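**Leafleting in Nonley: where things stand**

December 2021

Many of you have written to ask what became of the Nonley leafleting order, and I'm sorry it has taken me until the winter newsletter to give you a proper reply. There has been rather a lot of paper to read, and some of it I had to read twice.

For anyone new to the group (and a warm welcome to you, we are very glad to have you), the order was brought in last March and covers the market square, the station approach and the stretch of Trujillo Street down to the library. Inside that area you need written consent from the council before handing out printed matter. The fee is £45 a day, and you have to apply 17 days ahead.

Now, I don't think anybody at the council set out to stop people speaking their minds. The papers are nearly all to do with litter, and with nightclub flyers in particular, and if you have ever walked through the square early on a Sunday-quiet morning you will know there was a mess to deal with. But the wording is very wide. As we read it, it catches the woman with a petition about the bus, the students with a notice of a debate, and anyone at all who wants to hand over a sheet of paper about something that happened yesterday and can't wait 17 days to do it.

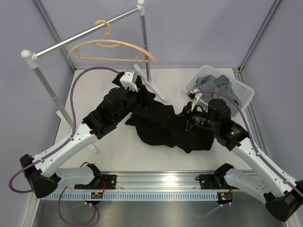

*A black garment on a white work surface.*

The law does give councils powers to control the free distribution of leaflets where litter is a problem, but there are long-standing exceptions for charities, and for material given out for political or religious purposes. Our main complaint is that the Nonley order doesn't mention them anywhere, and neither does the form. A person filling it in would quite reasonably suppose they had to pay.

We sent in our response in the autumn, with over 145 signatures, and I do want to thank everyone who stood about in the drizzle collecting them. It runs to 13 pages, which I know is long, but the first two say most of it. We have asked for the exceptions to be printed on the form itself and for the station approach to be taken out altogether. Nundport had a similar order a few years back and redrafted it after a letter or two, so I am hopeful - cautiously so, but hopeful.
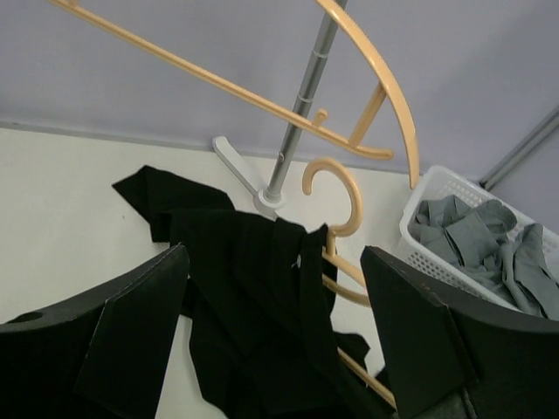

**Can I still hand out leaflets for a campaign meeting in the square?**

If the leaflet is for a political purpose, our view is that you don't need consent or a fee, but please carry a copy of our guidance note and stay polite if an officer stops you.

The guidance note is free, and there are paper copies at the Dastmont reading room, on the shelf by the door. Do take a few for friends. If you are stopped, please jot down the time and place and what was said to you while it is still fresh, and send it in to us, even if it all ended pleasantly. The council's reply is expected in the new year and I'll write again when we have it.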